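Merkico tabletop waste bin, white, with liner bags

Product group: Bins and liners
Supplier: Kaltel
Pack: one bin, 20 liner bags

Description
The Merkico tabletop bin is a white plastic container with a rounded rim and thick walls. It is intended for worktops, packing tables and break room counters where small dry waste collects during the day: empty drinks bottles, food wrappers, paper napkins, used packaging. The bin is supplied without a lid so that items can be dropped in with one hand.

The bag is folded over the inside of the wall and needs no clip or ring. Fit it by opening it fully, pressing the base down into the corners and smoothing the top edge against the rim. Some creasing of the bag is normal and does not reduce the usable space by much.
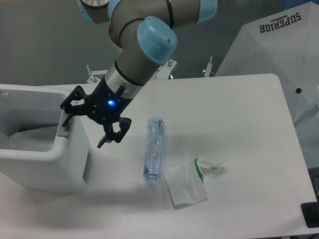 Bottles take up more room than any other common item. Crushing them lengthways and refitting the cap keeps them flat and lets more go in before the bag has to be changed. Bottles that still hold liquid should be emptied first - the liners are not rated for standing water. Wrappers can go in as they are.

Where plastic bottles are collected separately, order two bins and use the adhesive labels (sold in sheets of 30). The labels peel off without residue if removed within a year.

Cleaning
Wipe with a damp cloth and ordinary washing-up liquid. Do not use scouring powder, as it dulls the surface and marks then show more easily. The bin is not suitable for dishwashers.

Ordering
Liner bags are also sold in rolls of 30 and in cartons of 200. Bags from the older Brolska range are narrower and will not reach the rim. Replacement bins are sold singly.

Delivery is from the Kaltel warehouse. Damaged goods should be reported before the packaging is thrown away. Questions on stock and carton prices: Britt-Marie Vik, customer orders.

Page last revised 20 May 2022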